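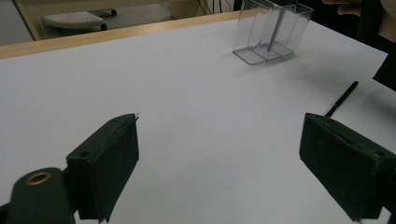
Chapter 7
Surface Finishes and Light in Interior Rooms

Print this chapter | E-mail this chapter

Every finished surface in a room sends part of the light it receives back into the room, and the amount, direction and color of that returned light depend on the finish as much as on the material under it. A finish may be chosen for wear, for cost or for ease of cleaning, but once installed it becomes part of the lighting system. A designer who sets lamp output first and picks finishes later will usually have to redo the lighting calculation. Large horizontal surfaces at working height have the strongest effect after the ceiling, and a white matte tabletop with a thin border of pale wood is a common case: under flat indoor light the top reads as slightly gray, with faint shading toward one side, even though the finish itself is white. The border separates the top from the darker floor beyond. The eye judges the white against whatever adjoins it, and a narrow strip of middle tone at the edge reduces the step between light and dark. These effects can be measured, and this chapter gives the terms and methods needed to do so.

7.1 Scope of the chapter

Chapter 6 dealt with light sources and the ways in which their output is stated. The present chapter takes the source as given and follows the light after it leaves the lamp. Sections 7.2 through 7.4 define reflectance, gloss and texture. Section 7.5 treats contrast between neighboring surfaces. Section 7.6 describes the measurement of finishes in the shop and on site. Section 7.7 follows one small building, the reading rooms at Jesutia, through the selection of finishes. Colored finishes are mentioned only where they affect the total amount of light; the full treatment of color is left to Chapter 8.

The reader should be able to convert between illuminance and luminance for a matte surface before going on. Those who are unsure of the conversion should review the worked problems at the end of Chapter 6.

7.2 Reflectance

Reflectance is the ratio of the light leaving a surface to the light arriving at it. It is stated as a decimal between zero and one, or as a percentage. A surface with a reflectance of 0.80 returns four fifths of the light that reaches it and absorbs the rest, assuming that none passes through. The absorbed portion becomes heat. In ordinary rooms this heat is small, and it is already included in the heat load of the lamps.

Reflectance is a property of the finish and of the light used to measure it. A blue paint has one reflectance under a lamp rich in short wavelengths and a lower one under a lamp rich in long wavelengths. For white, gray and black finishes the difference is small enough to ignore in most room calculations. Paint makers print a single figure on the color card, and this figure normally assumes daylight.

Two common errors should be noted. The first is to treat the printed figure as the value for the finished wall. The card is coated evenly on smooth stock; the wall is rolled, often over patches of differing absorbency, and its reflectance will be somewhat lower. The second is to treat reflectance as a measure of how light a surface looks. The eye does not respond in equal steps. A gray with a reflectance near 0.18 is seen as roughly halfway between black and white, although it returns less than a fifth of the light.

Light that leaves one surface and strikes another is reflected again, and part of it again after that. In a room with pale finishes throughout, this interreflected light may supply a large share of the total. In a room with dark finishes it can be neglected. The change is not proportional. Raising the average reflectance of a room from 0.3 to 0.5 adds less light than raising it from 0.5 to 0.7, and the designer who wants the benefit of interreflection must therefore hold all the large surfaces at a fairly high value. One dark wall in a small room cancels much of the gain from the other three.

7.3 Matte, satin and gloss

A perfectly matte surface scatters light so that it appears equally bright from every direction. A perfect mirror sends each ray off at an angle equal to the angle at which it arrived. Real finishes fall between the two. The terms matte, eggshell, satin, semigloss and gloss are trade terms, and their limits vary from one maker to the next. A specification should state a gloss meter reading at a named angle, usually 60 degrees, in place of the trade term or in addition to it.

Gloss and reflectance are separate properties. A black gloss enamel has low reflectance and high gloss. A white ceiling paint has high reflectance and almost no gloss. Confusion between the two is frequent in building specifications, where "reflective" may be used for either.

For desks, counters and tables, gloss is the property most likely to cause complaint. A person seated at a glossy table sees the image of the ceiling lamps in the surface, superimposed on the paper or screen edge. This is called a veiling reflection when it lowers the contrast of the task, and reflected glare when it causes discomfort directly. Both disappear, or nearly so, with a matte top. The cost is in cleaning. The fine roughness that scatters the light also holds graphite, skin oil and dust, and a matte white top used for drafting or school work will show gray areas within months if it is only wiped dry.

Wear changes gloss in both directions. Rubbing polishes a matte finish, so that the places where forearms rest become shiny before the rest of the top. Scratching dulls a glossy one. A table that was uniform when new may, after a few years, have a gloss reading at the front edge several times that at the center.

7.4 Texture

Texture is surface relief large enough to be seen as such from the normal viewing distance. Plaster, brick, woven wall covering and carpet all have texture in this sense. Relief casts small shadows when light strikes it at a low angle, and these shadows lower the effective reflectance. The same textured plaster lit from the front and from the side may differ enough in brightness to be taken for two different paints.

Light striking at a low angle is called grazing light. It is used on purpose to bring out brick or stone. On flat drywall it is usually a fault, as it makes every joint and filled nail hole visible. Lamps mounted close to a wall, and windows set flush with the inside corner of a room, both produce grazing light. Where either is planned, the drywall should be finished to a higher grade than the rest of the room, and a flat paint should be used.

Carpet is a special case. The pile leans, and the reflectance depends on whether it leans toward the viewer or away. Published values for carpet are averages and should be used to one decimal place only.

7.5 Contrast between neighboring surfaces

The brightness of a surface is judged against its surroundings. A white sheet on a dark desk appears brighter than the same sheet on a pale desk, though a meter reads the same from both. Over a long work period the dark desk is the less comfortable of the two, for the eye must adjust each time it moves from paper to desk and back. The usual recommendation is that the task be no more than three times as bright as the surface immediately around it, and no more than ten times as bright as the more distant surfaces in view, such as the floor.

These ratios set limits on furniture as well as on walls. With white paper at a reflectance of 0.80, the desk top should be at 0.27 or above. Walnut and dark-stained oak commonly fall below this. Birch, maple and most unstained pine fall above it. A white top satisfies the ratio easily but leaves the paper with little to set it off, and its outline is then hard to pick out at the edge of vision -- a matter of some importance to older readers and to those with low vision. Edge strips in a contrasting tone are helpful here. They mark the limit of the top against the floor and make it less likely that an object will be set down partly over the edge.

Floors are generally darker than tables and walls for reasons of soiling. A value between 0.20 and 0.40 is a workable range. Below 0.20 the ten-to-one ratio becomes difficult to keep, and the underside of furniture goes very dark.

7.6 Measuring finishes

The simplest method uses an illuminance meter and no other equipment. The meter is placed against the surface facing outward, and the reading is recorded. It is then turned to face the surface and drawn back slowly until the reading becomes steady, and the second reading is recorded. The second divided by the first is the approximate reflectance. The observer must stand clear of the meter and should not wear white.

As an illustration, suppose the first reading on a wall is 200 lux and the second is 124 lux. The reflectance is 124 divided by 200, or 0.62. The method is reliable to about 0.05 on matte surfaces. It is not suitable for gloss.

A better method compares the unknown surface with a standard of known reflectance, both viewed in the same position with a luminance meter. The standard should be matte and clean. The Flekley card, a gray and white folding standard sold for shop use, is adequate for building work if it is replaced when the white side yellows. Readings should be taken at three or more places and averaged, with the lamps warmed up and daylight excluded.

7.7 A worked case: the Jesutia reading rooms

The Jesutia building has two reading rooms of equal size on one floor, served by the same type of ceiling fixture. The north room was furnished with dark tables and a brown carpet. The south room was furnished later with white matte tables and a gray sheet floor. The walls and ceilings in both rooms were painted at the same time with the same paint. The floor area of the two rooms together is 1122 square feet.

Staff reported that the south room was too bright and the north room too dim, and the first proposal was to change the lamps in both. Each room holds fixtures with a total output of 36,360 lumens, or ten fixtures at 3636 lumens each, and the lamps were of the same age.

Related items

Chapter 6: Light Sources and Their Output
Chapter 8: Color in Interior Finishes
Problem set: Wang Hall corridor ceilings
Data table: Gloss readings for Dolach clear coatings
Glossary of lighting terms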